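Nandini Bangera
2 August 2018

Thread on empty drink bottles, because I've been putting this off and the white table is now covered with them. I'm sorting them today.

Background: we drink a lot of bottled stuff in this office in the summer. Water mostly, some soda, some sports drink. Up to now it all went in one bag and the bag went to the depot on Trarkbridge Road. In December they sent back a whole load for being mixed.

So the new plan is to sort before it leaves the building. Clear plastic in one bag, green in another, everything else in a third. Bottles go on their side on the table first so I can see the color before I pick a bag. 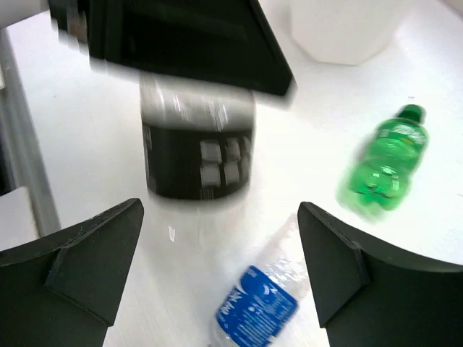

Cifuentes: do you take the labels off first or just chuck them in with the label on? Ours says off, but the place across town doesn't care.

Our depot wants them off. I called to check. Paper or plastic, any kind of wrap, it comes off. The little ring under the cap can stay.

Wrap-around labels are the easy ones. Most have a glued seam. Find the seam, get a fingernail under it, pull sideways. If it tears, start again from the other end.

The stuck ones go in a sink of warm water for a while. I don't bother with soap. A butter knife takes off whatever glue is left, but go easy on thin bottles, they dent as soon as you lean on them.

Caps. Our depot takes caps separately, so I unscrew them all and drop them in an old Sulora coffee tin. Other places want the cap left on. Check yours, I've seen it done both ways in the same county.

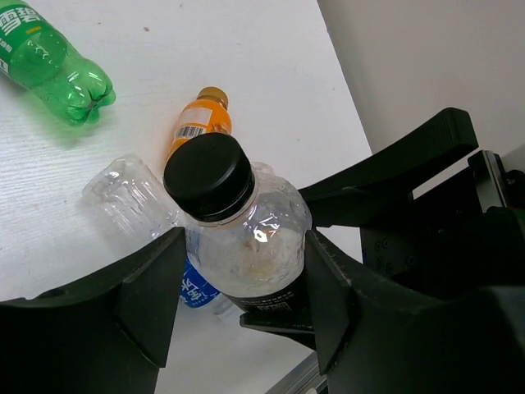

The tin holds about 100 caps if you shake it down. When it's full it goes in the bag marked caps and I start over. Dark ones and bright ones can go together, they don't sort caps by color.

Next is rinsing. Water bottles I just tip out. Anything with sugar in it gets a half inch of water, a shake, and then upside down in the dish rack. Skip this in August and you will have ants by the next morning. I have had the ants.

Sports drink counts as sugar for this. It looks like water once it's down to the last few drops and people toss it in with the water bottles, then the bag gets sticky. 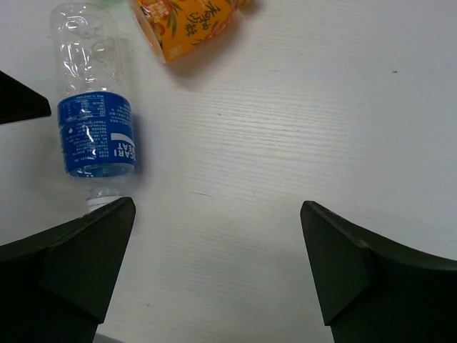 Crushing is last, after the cap is off and the inside is drained. Press the middle flat with your palm, then fold the bottom up. Don't twist them into a rope. The depot says the twisted ones jam the belt.

Green soda bottles are stiffer than the water ones. I stand on those. Shoes on.

Orange plastic goes in the third bag for us. It's a small bag. We get hardly any, mostly the little drinks from the Tosach machine downstairs.

Last load was 690 bottles and it took 2 trips in my car. I'm hoping that with everything crushed it'll be one.

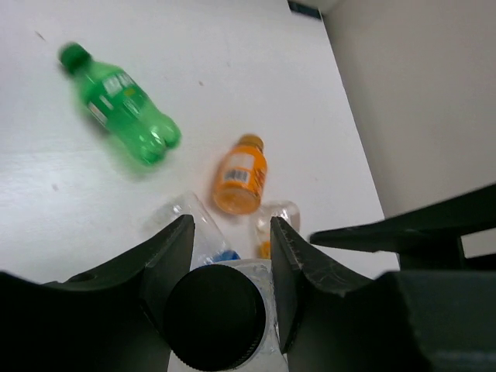
What if you can't tell whether a bottle is clear or slightly tinted?

Hold it against a sheet of white paper. If you see any color in the plastic itself, it goes with the third bag. Take the label off before you check.

Bags get tied and tagged with the color on masking tape. Clear is the heavy one every time, so I split it in half before carrying it down the stairs.

Pickup from the hallway is 27 steps to the back door, then the car. If anyone on our floor has bottles in their desk drawer, bring them over before I tie the bags.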